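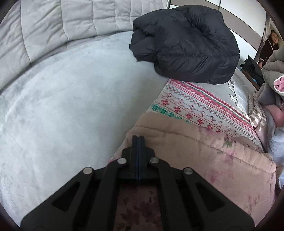
Re: [Trivstead-cooks] Dumplings for the April potluck

Tsz-kin Lo wrote:
> I have a recipe for pork and cabbage dumplings that makes
> 270, and I only have the one steamer. Has anyone frozen
> them ahead? Mine always stick together in one big lump.
> Also, does the cabbage need salting first?

Hi Tsz-kin,

Yes to freezing, I do it every New Year! Lay them on a floured tray so they don't touch, freeze them for a couple of hours until they're hard as pebbles, and then tip them into bags. Mine go 20 to a bag (that's dinner at our house, with a few left for whoever gets up first). Don't thaw them, or you'll be right back to the lump. Straight into the steamer, and give them 3 minutes more than you would fresh.

And please do salt the cabbage! Chop it fine, salt it, leave it while you make tea, then squeeze it in a dish towel. I skipped that once and the wrappers went to mush on me.

I've been buying wrappers at Georgiou on the corner, by the way. They're thinner than the Fanent ones and they pleat so much nicer, though you do have to keep them under a damp cloth.

You're welcome to borrow my second steamer, it's the big one. I'm home most evenings after six. Are you doing a dipping sauce, or should I bring my black vinegar one?

Chak-lun Ho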